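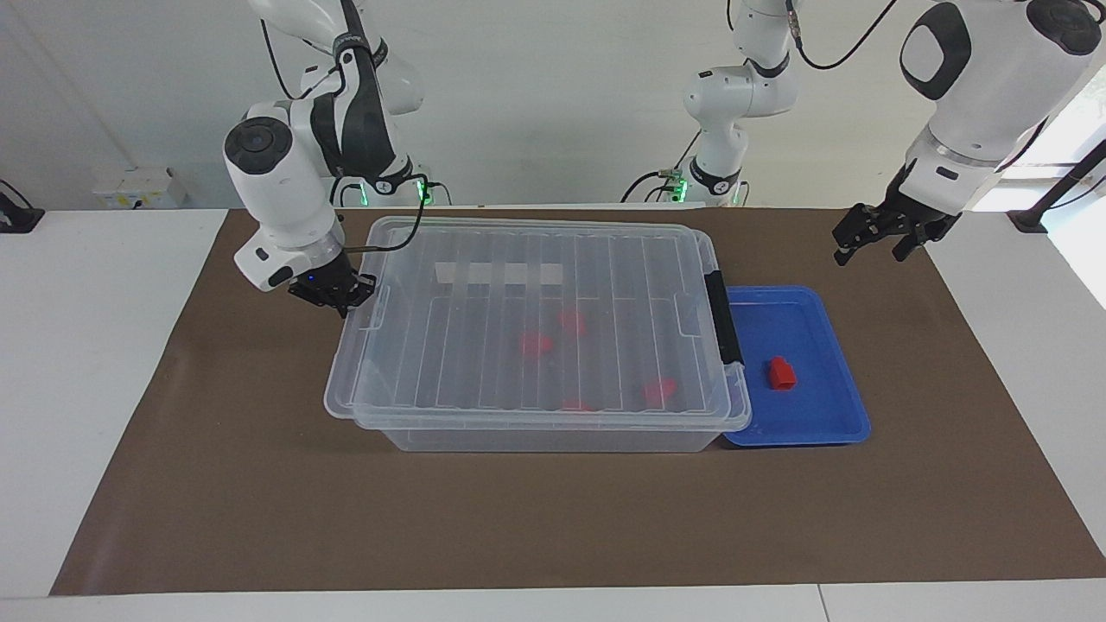
Drendholm Clear Storage Box with Ribbed Lid

Transparent plastic storage box, large size, for shelf, bench or closet use. Body and lid are both clear and colorless, so contents can be checked with the lid closed.

Lid
Parallel raised ribs run front to back across the top. The lid is held by latches at the ends. Press down on the lid before closing a latch; do not use the latch to pull a warped or overfilled lid into place.

Loading
Keep contents below the rim. Stack no more than 2 filled boxes. For heavier items, use the lower shelf and leave the upper box for textiles or paper.

Care
Wash by hand in lukewarm water with mild dish soap. No abrasive pads – they haze the plastic. Not for dishwasher, oven or microwave.

Ordering
Supplied by Nirka. Sold singly or in cartons; 105 in stock as of November 7, 2025. Orders of 200 or more ship by pallet from the Linberg warehouse. Trays and mats are listed separately.

Spare latches
Order by box name and latch color. Black and clear latches are not sold as a mixed pair.

Trade inquiries: Waqas Sandhu, Nirka sales desk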